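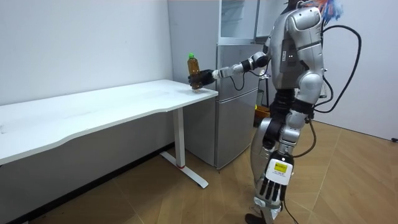 ¿Ya nos pueden recoger la casa los robots? Todavía no, pero casi me lo creo

16 de agosto de 2022

Llevo años pidiendo que alguien me quite de encima las tareas tontas de casa, así que cuando Altorent abrió las puertas de su piso de pruebas me apunté sin pensarlo. Mesa blanca, nevera de dos puertas, parqué en espiga... ¡mejor que mi cocina, vaya! Y un humanoide plateado con una botella de lo que parecía té en la mano negra, muy derechita, a un dedo del tablero.

La tarea de la mañana era esa: coger una botella y dejarla en la mesa. Según la empresa, el robot la ha repetido 300 veces desde enero y le ha salido bien en 213. A mí me parece una barbaridad de botellas, y también me parece que en mi casa los fallos los fregaría yo (con el té no se juega, que mancha). En la demostración tardó dos minutos por botella. Mi sobrino tarda menos, aunque a él hay que pedírselo más veces.

Pregunté por lo demás: doblar toallas, vaciar el lavavajillas, reponer estantes en una tienda. Lo de los estantes es lo que va más adelantado, y la cadena Drollach quiere probarlo en dos de sus locales con un sistema de Miettinen, de momento con el súper cerrado al público. Las toallas, mal. El lavavajillas ni lo han intentado.

Vitodance, que prepara los movimientos de los brazos, enseñará una versión nueva en enero y dice que irá bastante más rápida. Yo ya he pedido sitio. Si para entonces saca la basura, firmo donde haga falta.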